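## 3. Desk Layout and Cable Routing

The study compared two ways of supplying power to a shared desk in the Finthorpe study room. Layout A used a floor outlet with separate cords. Layout B placed one power strip flat on the desktop, near the back. The desk budget was 1,599 mm by 417 mm of usable surface after the monitor stand was fitted.

For Layout B the cord must leave the end of the strip without a sharp bend. A tight bend at the strain relief puts load on the conductors, and a cord pulled straight drags the strip when a plug is removed. A loose loop was therefore specified next to the strip.

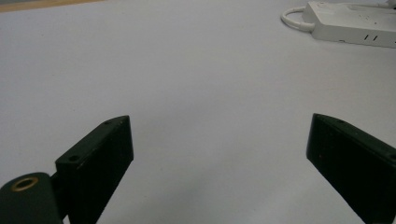 *Figure 4. White power strip on the tabletop, with the cable curved in a rounded loop at its left end.*

The loop takes up desk area. With the strip and loop together, 278 mm of the desk width was reserved and marked as a no-work zone in the Bosex drawing. Books and laptops were kept to the remaining width.

### 3.1 Limits

- The strip was not screwed down. Sliding under plug removal was not measured.
- Dust and marks on the top face were not graded.
- Only one cord thickness was considered.

Layout B was carried forward to the load calculation in Section 4, using a limit of 3,000 W for the desk circuit.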